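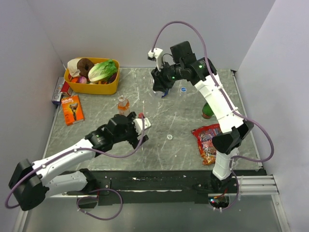

Figure 1. Gray marble-patterned tabletop, yellow plastic basket in the back-left corner.

Home Courses Projects Reports Contact
4 min read

Basket Position and Small Items in Tabletop Tidying
Corinne Okafor, final project report

1. Purpose

The project looked at how a small set of household and play items can be cleared from a table into one open container. Two questions were set at the start. Does the position of the container change the number of misplaced items? Which items are most often left on the surface at the end of a round?

2. Materials

The table surface has a gray marble pattern with white veining. A plain surface was considered and rejected, as kitchen counters and dining tables often carry a pattern of this type. Pale walls enclose the work area at the back and on both sides, so an item pushed too far stays on the table.

The container is a yellow plastic basket. It holds play food and other items. Loose items used during the rounds included a small plastic bottle and a round blue-and-white cap. The cap was treated as a separate item in all counts, including rounds in which the bottle was also on the table.

3. Method

A round began with the loose items spread over the middle of the table and ended when no further item was going to be moved. One placement is one item released over the basket. A placement was scored as misplaced if the item came to rest outside the basket, or inside it but displacing another item over the rim.

Two basket positions were tested: front center and back left. The starting layout of the loose items was drawn from a sheet of numbered positions prepared in July. The contents of the basket were reset before each round. This took longer than planned, and the early rounds were repeated after it was found that the play food had been stacked higher on one side.

4. Results

A total of 1636 placements were logged. Of these, 557 were made with the basket at front center and the remainder with the basket at back left. The imbalance is due to the front center rounds being stopped early; the basket blocked access to items behind it and had to be shifted by hand.

Misplaced items came to 227 over both positions. Caps and other flat items made up 439 placements and produced most of the errors. Two causes were noted in the log:

- A flat item released on top of a full basket slides off the play food.
- A flat item lying on a white vein is missed during the final check.

The bottle gave few problems when upright. Lying on its side, it rolled when touched and was often recorded one or two positions away from its starting point.

5. Discussion

Back left is the better position for this table. It leaves the middle clear, and the two walls behind the basket stop it from sliding. The fill level of the basket had a larger effect than expected and should have been a controlled variable from the first round. Results for flat items apply only to a basket that is already well filled.

The surface pattern was not compared with a plain one, so the second cause above rests on log notes alone.

6. Further work

Repeat the flat item rounds with the basket half empty. Add a shallow tray for caps and compare the error count. Record fill level as a height in the log sheet, measured at the lowest point of the rim.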